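Ultport Student Robotics Club - Fridge Task Gallery

Our club spent the fall term on one household job: moving fruit between a basket on the table and the refrigerator. The task comes from the Lorum student challenge, household division, and each team gets 13 attempts in front of the judges. We entered under the project name Devari. The pictures on this page are from our own practice room. Click any of them for the full-size version.

Members worked in three groups. One handled the arm motions, one handled the hand and grip settings, and one kept the run log. The log reached 275 entries before we stopped changing the code in November.

Fruit and fridge
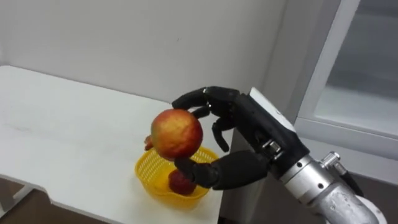
An apple held over the yellow basket. Grip settings for round fruit are in the log under run 2850.

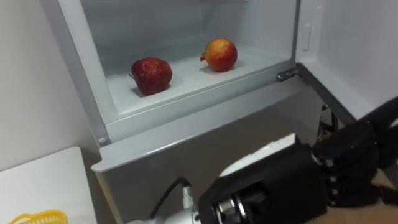
Two apples on the refrigerator shelf, with the hand near the open door. The raised lip at the front of the shelf has its own page in our notes - read it before you edit the arm path. 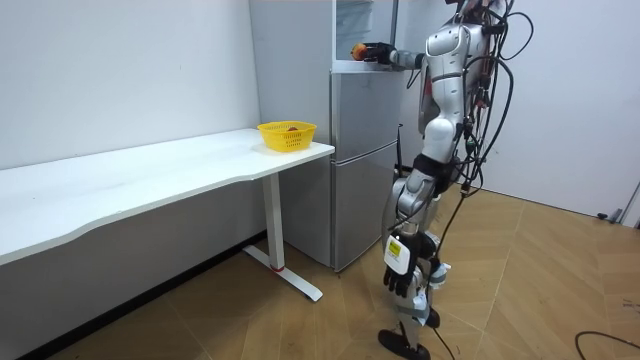 The hand at the upper compartment, seen from the side. Desk on the left, cables over the back and down to the floor.

Notes on the runs

Run numbers start at 2600 because we share a numbering system with the older Van der Merwe project. Run 2873 is the last one in the fall set.

Most of our early trouble was with grip force. A setting that worked for a large apple was too loose for a small one, and we went back and forth on it for most of October. The current version closes the fingers in two stages and checks the motor load between them. It is slower, but we dropped fewer apples.

The door is not part of the scored task. Teams may start with it open, and we always did.

Joining in the spring

Meetings are at 4:30 p.m. in the Ultport engineering lab. No programming experience is needed for the log group. New members do the safety session first - it takes one meeting - and can pick a group after that. Bring closed-toe shoes and a notebook.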